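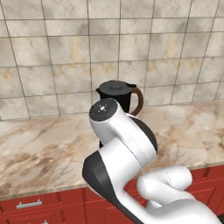 5.2 Comparing the two controllers on the coffee pot task

Of all the kitchen tasks in the Stostard suite, the coffee pot reach turned out to be our favourite, and the one that taught us the most. On paper it is easy. The arm starts from a folded pose beside the cabinets, comes in over the counter, and has to bring the gripper to the pot's handle without touching the wall. Figure 6 shows one rendered view from this task, with the arm over the marble and the pot standing near the tiled backsplash. We had expected both controllers to do well and planned to use the task as a warm-up. It ended up splitting them more clearly than anything else we tried.

The first controller, Skesport, is a compliant one. It treats the target as something the wrist is pulled toward by a spring, and it lets the arm give way when something pushes back. The second, Morikawa, follows a joint path worked out before the motion begins, and corrects any error as stiffly as the simulated motors allow. Both received the same start pose, the same handle target and the same camera images for each episode. We ran 662 episodes in all, half with each controller, and stopped any episode that went past 2 minutes of simulated time.

An episode counted as a success when the gripper closed on the handle and the pot had not tipped or slid into the tiles. We made no allowance for near misses. A gripper that closed on the handle after bumping the wall was scored as a failure, even when the grasp itself would have held, and we come back to that choice below.

5.2.1 Success on the handle

Skesport succeeded in 85 per cent of its episodes and Morikawa in 60 per cent. We were delighted by the size of that gap, partly because the two had been so close on the drawer task (Section 5.1), where Morikawa was the slightly better of the pair. Drawers suit a stiff controller. The handle is a straight bar, the pull is along one line, and a firm path gets the job done quickly. A coffee pot handle is a loop, and a small error in wrist angle puts one finger against the body of the pot before the other is anywhere useful.

What Skesport does in that situation is lovely to watch. The early finger touches, the wrist rotates a little under the contact, and the second finger comes around the handle as the arm keeps moving. We did not program this. It falls out of the low rotational stiffness we had set for quite a different reason (to stop the wrist chattering against drawer fronts), and we only noticed it when Laiba Satti slowed down the replays and stepped through the contact phase by hand.

Morikawa, in the same situation, pushes. In most of its failed episodes the pot slid back toward the tiles, and in the rest the gripper closed on nothing because the pot had turned and taken the handle with it. The arm then finished its planned path perfectly well with an empty gripper. Joint tracking error in these failed runs was as small as in the successful ones, so tracking error alone would have told us nothing was wrong.

5.2.2 The side camera and what it loses

The handle target is estimated from images, and this is where the choice of camera began to matter more than we had planned for. All scenes were rendered in Feveo with two virtual cameras: one mounted on the wrist, and one fixed at the side of the workspace. Our first runs used only the side camera, as it sees the counter and the wall together and gives the estimator plenty to work with at the start of an episode.

The trouble comes late. In Figure 6 the wrist link overlaps the front of the pot and covers the left half of its body, and most of the lower part is hidden behind the arm as well. The brown handle is still in plain sight, and so is the lid. The gripper fingers are not in view at all. An estimator working from a view like this one has a good idea of where the handle is and almost none of where the fingers are with respect to it, so it must rely on the joint readings for the second half of that sum.

In simulation the joint readings are exact, and one might think that settles the matter. It does not quite, because the estimator fits a full model of the pot to whatever it can see. With much of the body hidden, the fit leans heavily on the lid and the handle, and a small error in the upright axis of the pot becomes a noticeable shift at the lower end of the handle. We could see this drift in the logs: the handle estimate was steady during the approach and began to wander as the wrist crossed in front of the pot.

Adding the wrist camera fixed the drift nicely, though it brought a small problem of its own. Near contact the wrist view is filled by the glossy black side of the pot, which gives the estimator little to hold on to. The best results came from a simple handover. The side camera leads until the arm covers more of the pot than a set share, and the wrist camera leads after that. We tried a weighted blend of the two as well and found it no better, and much harder to tune. The success rates reported above were all obtained with the handover in place.

5.2.3 Stiffness settings

It would be unfair to compare a well-tuned compliant controller with a stiff one left at its defaults, so we spent a good part of March tuning both. For Morikawa we lowered the position gains step by step until the arm could no longer hold its own pose with the elbow stretched out over the counter. Success on the handle rose as the gains came down, then fell off sharply once the elbow began to sag. The setting used in our results is the best point on that curve.

Skesport had a wider comfortable range. Translational stiffness could be changed a good deal in either direction with little effect. Rotational stiffness was the sensitive one. Too high, and the helpful wrist rotation described above disappeared and Skesport behaved much like its rival. Too low, and the wrist kept turning after the grasp, so that the pot was held at an angle and its lid touched the wall. There is a pleasant middle ground, and we were pleased to find that the same values also worked on the drawer and the cabinet door without being changed.

One thing we would do differently is the folded start pose. With the elbow low and close to the cabinets, the arm has very little room to swing before the forearm comes over the counter edge, and a handful of failures under both controllers were plain collisions between the elbow and the cabinet front. These say more about our starting pose than about either controller. We left them in the totals so that the numbers match the released logs — anyone who wants to filter them out can do so with the collision flag.

5.2.4 Wall contact

We said earlier that any contact with the wall was a failure. Under a softer rule, where light contact is forgiven, the gap between the two controllers narrows, but Skesport stays ahead. The reason it narrows is that some of Morikawa's failures were very light touches by a pot that ended up properly grasped. A person putting on the morning coffee would not think twice about such a touch. On a real arm, a stiff controller pressing a pot against tile is a different matter, and we kept the strict rule with the physical trials in mind.

Those trials are the part we are most excited about. The simulated contact between gripper and handle is a simple friction model, and the wrist rotation that helps Skesport so much depends on how freely a finger can slide along the side of the pot. If real glossy surfaces grip more than ours do, some of the advantage may be lost. We have repeated a small batch of episodes with friction raised, and the rotation still occurred, only later in the grasp. Section 6 takes up the drawer and pot tasks in sequence, using the handover scheme and the stiffness values given here.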